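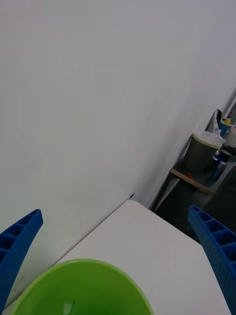
One of last year's group asked whether a table really has to be cleared before it is laid, and I was so glad of the question that it now opens the handout.

Courses > Clivia Home Skills > Laying a table
Search notes Go
2 min read

Yes, please, clear it first! Put your bowl down early (a green one on a white top is easy to keep an eye on) and leave yourself 40 cm for each place, more if you can spare it. Wipe towards you, corners last.

For September, do read page 11 of the Tveit booklet and bring a cloth.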